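Notes from the Kallance open afternoon

14 comments | 37 shares

I went to the Kallance open afternoon in November because our shop has money set aside for automation and I have been asked to say whether we should spend it. I came home without a quote. I did come home with a sore back from the folding chairs and a page of questions, most of them still open.

Kallance rents the back half of a building in Bimthorpe, past the tile warehouse. Parking is on the street. The invitation said doors at 2 and they opened at 2, which put them ahead of every trade fair I have been to. Coffee was free and weak. There were more vendors than buyers in the room, and you could tell the buyers by their shoes.

The talk came first. Nandi Mokoena runs their small-arm work and she is a good speaker, clear and quick, with very few slides. Her case was that a business our size should stop pricing full industrial cells and look at light printed arms, the kind you can repair with a printer and a drawer of screws. She had a chart of cost against task. The chart had no numbers on the cost axis. I asked about that and she said prices depend on configuration, and I have heard that sentence from people selling forklifts, phone systems and a roof.

I'll be fair. The hardware cost is low, and I believe her on that. When a bracket cracks you print another one. I have paid for a replacement casting from overseas and waited six weeks for it with a line standing still, so I understand the appeal. My trouble is with everything that doesn't show up on the parts list. Who prints the bracket? Somebody has to own the printer, keep filament dry, know which revision of the file is current, and put the inserts in straight. In our shop that somebody would be Tomos Prosser, and Tomos already has a job.

After the talk they walked us through in groups of 6. Ours had two people from a packaging outfit called Jitine, a man who never gave his name, and Anouk Van der Linden, who buys for a company that fills cosmetics jars and who asked better questions than I did. She wanted to know what a grip cycle costs once you count the fingertips wearing out. The engineer giving the tour said he would get back to her. She wrote down his name in front of him. 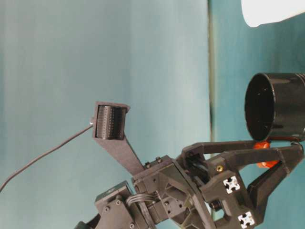 What I kept coming back to on the floor was how much of the budget sits in cables and cameras. The arm itself is what you see on the brochure. Then you need something for it to see with, a computer to run the thing, a table that doesn't wobble, lighting that stays the same at four in the afternoon in winter, and a wall or screen so the camera isn't confused by people walking past. None of that was in Mokoena's talk. I asked the engineer what share of a typical setup was the arm and he laughed, and then said less than half. I wish that had been on the chart.

I also asked how long a cable lasts when it is flexing all day next to a moving joint. He said they treat cables as consumables. Fine, but then put them in the running costs and tell me how often. Anouk asked for the same figure for servos. We got "it varies."

The one hard number of the day came from Normand Campbell, who looks after their demo stock. They had logged 606 pick attempts on one task over the fall, and he offered to show me the sheet. I took him up on it. It was a real sheet with real failures marked in it, and I thought more of Kallance for having it. But the same object was used every time, started from the same patch of table, with the same lights on. Our parts arrive in a bin, in whatever order the last shift threw them. I said so. Campbell agreed it was a different problem and did not try to sell me anything, so if I do go back it will be him I call.

A word about the rival quote, which people have asked me for. Nishimura offered us a closed, supported arm last spring. It costs a good deal more up front and it comes with a 60 day trial and a phone number. Kallance has no trial. They have a "starter engagement," and you pay for that. Mokoena told me the fee comes off the purchase price later. It wasn't on the handout, and I asked her to send it to me in writing. I'm still waiting.

My colleague Nandi Van Wyk (yes, two Nandis in one afternoon, and it made the sign-in sheet a mess) thinks I am being too hard on them. Her view is that we should buy one cheap arm, put it on the bench, and treat the money as training. She may be right. I would only ask that we call it training in the budget as well, and don't book a labor saving against it in the first year. The last machine we bought "to learn on" is under a tarp by the loading door.

For what it's worth, these are the lines I would want filled in before anyone signs: spare servos, cables, fingertips, camera replacement, a printer and the hours to run it, a fixed bench, lighting, and somebody's wages while the task is being set up. I'd also want a test using a bin of our own parts, with one of us in the room to watch.

The next open afternoon is in the spring. Bring a cushion.

14 comments
Share this post | 37 shares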